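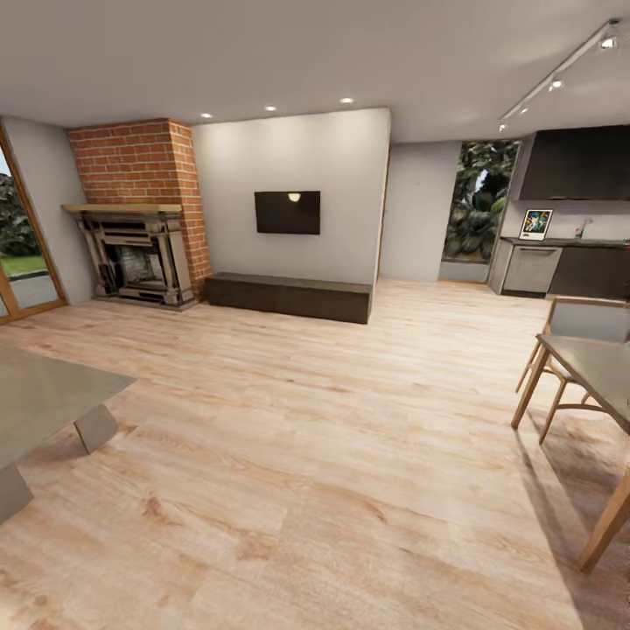 *Living area, oak-look floor, red brick chimney breast on the left.*

Hi all,

Sorry for the slow reply, I've been up to my elbows in silt since the start of December and my inbox has suffered for it. I wanted to pick up Baptiste's message before it slid off the bottom of the list, as there are a few things in it that I think we can sort out between us.

> On the Mallden samples, Baptiste Baudry wrote:
>
> I've now been through the first three bags from the grey layer and I have vole teeth in all of them, plus what I take to be a shrew jaw (very small, very broken). My question is about the sieves. The old Mallden report says everything was washed through a 1 mm mesh, and I'm getting far too many little teeth in the 0.5 mm fraction to believe that they got a fair sample. Has anyone compared the two? Also, does anybody know what happened to the residues from the Calado trench? They are listed in the report but I can't find them in the store.
>
> And last thing, is Pesska safe on wet bone or do I have to let it dry first? The label is no help at all.
>
> Baptiste

Right, sieves first. Yes, I have compared them, in a small way, and I'm with you. I took one bag from the brown layer just above yours and ran it through both meshes, one on top of the other. Nearly all the big water vole molars stopped in the top sieve, as you'd hope, but the small field voles were split and the shrews went straight through to the bottom one. So if you only had the old report to go on you'd think the place was wall-to-wall water voles with hardly a shrew in sight, and people *have* written exactly that about Mallden! It matters a fair bit too, seeing how much of the argument about whether that layer is warm or cold hangs on which little animals are in it.

My total was 400 teeth and bits of teeth from the one bag. I haven't put names to most of them and I'm not going to before the new year, so please don't quote me. If you can get yours up to 1,000 between the three bags then we'd have something worth setting beside the old list. Would you mind keeping the two fractions apart, in separate tubes, even after picking? I tipped mine together in a fit of tidiness and had to start over with a fresh lot.

On the Calado residues — I think they're in the Drirkus boxes. When the store was moved, everything that didn't have a shelf number went into those flat grey Drirkus trays with the clip lids, and the labels were written on the lids (yes, I know). If the lids have been swapped round since then we're in trouble, but the Calado stuff ought to be easy enough to spot. It's a much redder sediment than anything from the main section and it's full of snail bits. Try the bottom two rows behind the door before you do anything heroic with a ladder.
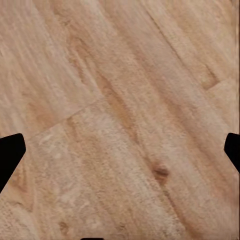 Pesska: please let the bone dry first. I put some on a damp antler fragment last winter and it went cloudy all over, and it took me most of an evening with a cotton bud to get it back to something you could look at. Dry it slowly, in a box with the lid ajar, well away from the radiator. For single teeth I don't bother with it at all. They're tough little things and you'll only gum up the enamel pattern on the biting surface, and then you can't tell one vole from another.

The shrew jaw I would love to see. Is the joint at the back still there? That's the part that will settle it, if it's there. Failing that, have a look at the tips of the teeth for any red staining, though I've known it wash out completely in that grey layer, so a plain white tooth doesn't rule anything out. A photo down the microscope with something for scale would do me fine for now.

A couple of odds and ends while I'm here. The stack of 20 cm sieves is with me, not lost, and I'll bring it back after the holidays. The finest one has a small tear by the rim which I've patched, but check it before you trust it. And does anybody have a spare copy of the section drawing with the layer numbers on? Mine is the older version, where the grey and brown layers are the other way round from the way Baptiste uses them, and I've already confused myself once with it this week.

If anyone else has bags from the same layer sitting in the garage, now would be a good time to own up!

Cheers,
R.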